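**Notas do orador - Conservação têxtil em acervos municipais**
Apresentação de Donnie Morrison, Fundação Gatden
Apr 25, 2019

*Abertura (2 min)*

Agradecer à direção do Museu Herach e aos representantes das autarquias presentes. Recordar que o inventário abrangeu 1.701 peças têxteis, das quais 162 foram classificadas como prioritárias para tratamento.

*Ponto 1 - Acondicionamento*

A dobra prolongada constitui uma das principais causas de ruptura das fibras. A Fundação recomenda que os tecidos de grande formato sejam enrolados em tubos de pH neutro e que as peças pequenas permaneçam estendidas. Quando a dobra for inevitável, os vincos devem ser acolchoados e deslocados periodicamente.

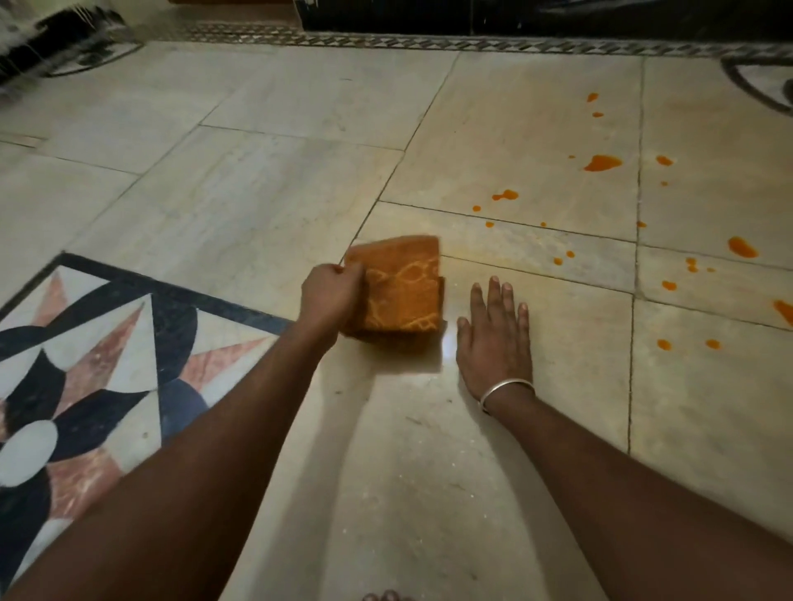
A segunda recomendação respeita ao registo. Cada ficha deve indicar proveniência, dimensões, técnica e intervenções anteriores. No depósito de Edetov, duas séries de fichas foram mantidas em paralelo durante anos, com numerações divergentes - a conciliação ficará terminada em junho.

*Ponto 2 - Ambiente*

Apresentar o quadro de humidade relativa do depósito Gourlay. Insistir na estabilidade: as oscilações bruscas são mais nocivas do que um valor constante ligeiramente afastado do ideal. Mencionar os oito sensores instalados e a leitura mensal a cargo de cada município.

*Ponto 3 - Encargos*

Não entrar em valores por peça. Remeter para o anexo distribuído à entrada e informar que as candidaturas ao apoio técnico são dirigidas à Fundação, por escrito.

*Perguntas*

Caso seja suscitada a questão dos empréstimos entre museus, esclarecer que o regulamento se encontra em revisão.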